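Notes for October, second meeting: how to listen to a live album

Welcome back, and thank you to everybody who stayed on last time to argue about drum sounds (I loved it, even if we did run well over!). Tonight we move on to live records, and I should confess at the start that I'm biased. I came to a lot of my favorite bands through their concert albums first, usually a beat-up double LP from somebody's older brother, and for years the studio versions sounded too slow and too polite to me.

**What "live" means**

A live album can be several different things. Some are one night, start to finish, with the tuning-up left in. More often the band recorded a whole run of shows and picked the best take of each song, so the applause you hear between tracks two and three may join cities a long way apart. And then there are the repairs. A singer goes back to the studio and redoes a chorus, or the bass player fixes one awful note, and unless somebody owns up in an interview years later we may never hear the difference.

Does it matter? I go back and forth on this. If the record moves you, it moves you, but I do like to know what I'm being sold. 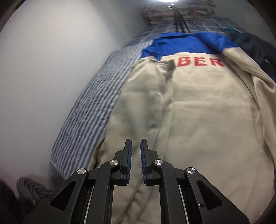
Our main listening tonight is the Malý set, which I've put on the shared drive along with the studio album so you can compare them at home. Please play side one of the studio record first, all the way through, and then the concert version of the same songs. Ghada Najjar's liner notes are worth reading too, though I'd save them until after you've listened, as she has strong opinions and they're catching.

**Things to listen for**

- Tempo. Nearly every band speeds up on stage. Tap along with the opening song in both versions and see where your foot ends up.
- The room. The club tapes were made in front of 170 people, and you can hear single voices. The last side comes from a bigger hall, and the crowd turns into a kind of weather.
- Endings. Studio songs from this period love to fade out. On stage somebody has to decide how to stop, and the slow number on side three nearly falls apart while they work it out (my favorite minute on the record).
- Solos that have grown. The organ break in "Meltis" is five times as long live, and I still can't make up my mind whether it earns it.

**For next time**

Write me a page, or a bit more if you get carried away, on one song you know in both forms. Any band, any style. Tell me which one you heard first, because I suspect that shapes us more than we'd like to admit. We'll begin with the Pradik bootleg, hiss and all, so bring headphones if you have a pair you like.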